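Snack Table Walk-Through: Checklist With My Comments
Hudia Building, second floor break area, August 2024

Lahcen Ouazzani here. I do the walk-through before every shared snack day, and people kept asking what I look at, so I've typed up the list with the notes I scribble next to it. Borrow it for your own floor if you like! Marks are OK, FIX or ASK.

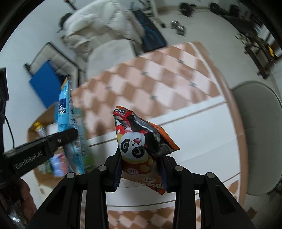
I start at the big table and go outward from there, and I do it before anyone has had coffee, mostly so I can hear myself think.

PART A. THE TABLE

A1. Top wiped down and dry — OK
Wiped it myself with the unscented spray. The lemon one leaves a film and I got complaints in the spring (fair ones).

A2. Table steady, no wobble — FIX
There's a little rock at the window end if you lean on it. I folded some card under the leg and it held, but card isn't a repair. Put in a request with Nistor, who look after the furniture for the whole building.

A3. Edges and corners free of splinters or sharp bits — OK
Ran a cloth all the way round and it didn't snag once.

A4. Cables kept off the floor where people stand in line — OK
I'm fussy about this one. If you plug in the kettle, please run the cord behind the table and use a clip. The clips live in the drawer under the microwave, in the old mint tin.

PART B. THE PACKETS

B1. Seals closed at both ends — OK
I give each packet a gentle squeeze. You want a bit of push-back from the air inside. If it goes flat like a tired balloon, set it aside, and don't squeeze so hard that you're the one who pops it (guilty, twice).

B2. Wrappers whole, no pinholes or splits — ASK
Crinkling by itself doesn't bother me. Those shiny orange and red ones with the cartoon panda on the front crease and twist if you so much as look at them, and a creased wrapper can be perfectly fine. What I look for is a crease that has gone white and papery at the fold, which is where they like to split. Check the zigzag seal too, right along the teeth. I put one packet in the ASK tray and I'd like a second opinion before it goes out.

B3. Best-by date readable and still good — FIX
My least favorite line on the whole sheet. The print is tiny, and on dark wrappers it's white on black, so take your glasses and a flashlight. Everything I could read was good. One bag of pretzels had the date rubbed clean off, so it went in the trash. If I can't read it, I don't serve it, and I won't argue over a pretzel.

B4. Ingredients and allergy line in English, or a label added — FIX
We get a lot of imported snacks now, and I'm all for it, they're the first to go! But some folks here need to know about peanuts, sesame and shellfish, and a cute picture on the front won't tell them. Anything without an English panel gets a sticker from me, or it stays in the box till somebody can translate it. The sticker roll is down to the last few. Order number on the Wirnier sheet is 2162, and please get the ones that peel off cleanly this time.

B5. Tall packages laid down or braced — OK
Upright packages look nice for five minutes, then somebody reaches across and the whole row goes over. I lay them flat unless there's something solid on both sides.

B6. Nuts kept in their own bin — OK
Red lid. Please, please put the red lid back on the red bin.

PART C. STORAGE

C1. Boxes off the floor — OK
All on the wire shelf. Thank you to whoever moved the crackers!

C2. Shelf not overloaded — FIX
The plate on the side says 113 pounds per shelf, and with the canned drinks up there I think we were pushing it. I moved the drinks to the bottom, where they ought to have been to begin with. Calling it FIX until there's a sign up.

C3. No signs of pests — OK
Flashlight behind the shelf, along the baseboard, under the sink. Clean as a whistle. I still want the cereal in tubs by September.

C4. Older stock in front — ASK
Half and half. Somebody has been loading from the front again, and I get it, it's quicker. I swapped what I could reach.

PART D. HANDS, TRASH AND EXITS

D1. Soap and paper towels at the sink — OK
New roll in, spare in the cupboard.

D2. Scissors clean and stored point down — OK
Use them! Those foil packets are tough, and I've watched people go at the corners with their teeth.

D3. Trash bags in, wrappers not spilling over — FIX
Foil wrappers spring back up no matter how hard you stuff them down, so the small bin fills in no time. Asked Destska for the taller one with the swing lid.

D4. Way to the door clear — OK
Wide enough for a cart, and I tried it with the cart.

STILL OPEN
Table leg (Nistor has the request).
Second opinion on the packet in the ASK tray.
Stickers to order.
Weight sign for the shelf.
Cereal tubs.
Taller trash bin.

If you spot something I missed, write it on the clipboard by the fridge or call me on extension 67. The pen is on a string now, so it should still be there.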